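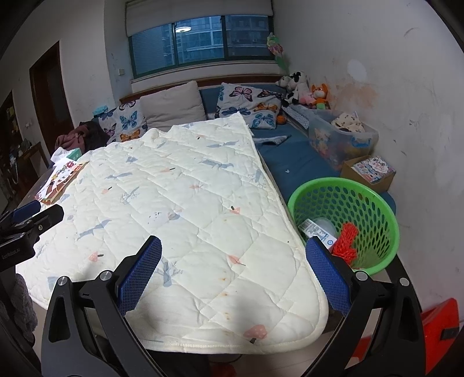

The Long, Patient Business of Folding a Mattress Pad

If you have ever wrestled a quilted mattress pad back into a neat bundle on your own, you will already feel some sympathy for anyone hoping to teach a machine to do it. The corners wander off, the thick edge wants to go its own way, and a puffy fabric printed with mushrooms and leaves manages to look much the same whichever end you pick up.

For the past couple of years the people at Gedumeck have been gathering demonstrations of exactly this sort of chore, done in ordinary family rooms with a gripper held in each hand. Last May they put their working rules on paper, and I have spent a happy few evenings reading them. The Hunside Rules, as everybody there calls them after the town where they were drafted, run to 11 pages and contain 184 numbered points, a good many of which could have been written by somebody's very sensible aunt.

Take the rule on tidying up, which I think is my favorite. Don't do it! A room should be recorded the way the family lives in it, with the plush toys on the sofa and the laundry basket standing wherever it was left. Earlier drafts asked for a cleared floor and a plain background, and the complaint that came back from the Plustitz office was that no home they visited had either one. So the basket stays, and so do marks on the walls and stains on the bedding. The collector may move a thing only if somebody could trip on it or if it would be harmed, and whatever gets moved goes back to its place before the collector leaves.

Then there is privacy, which takes up four full pages and deserves them. Consent is given room by room, in writing, and it can be taken back later (the household gets a card with a number to call, and a real person picks up). Mail, prescriptions and school papers are put away first by the family, never by the collector. Windows get a paragraph to themselves, with a lowered blind preferred if there are neighbors across the way.

The section on handling is drier, though I found it oddly soothing. Both grippers should be open and in view before the cloth is touched. Take hold of the bound edge where there is one, and lift before you pull. If a corner slips, carry on and recover it as you would at home, and do not start over. Slips are kept in the record on purpose, and a collector who turns in nothing but perfect folds can expect a friendly phone call.

Not everyone is won over. Dreßler, a smaller outfit that does similar work with kitchen linens, has adopted the privacy pages word for word but still asks for a bare table, arguing that clutter slows its collectors down. I can see the point, having lost a pillowcase behind my own couch only last week. A revised edition is due this May, and the two groups have agreed to compare notes on fitted sheets before then.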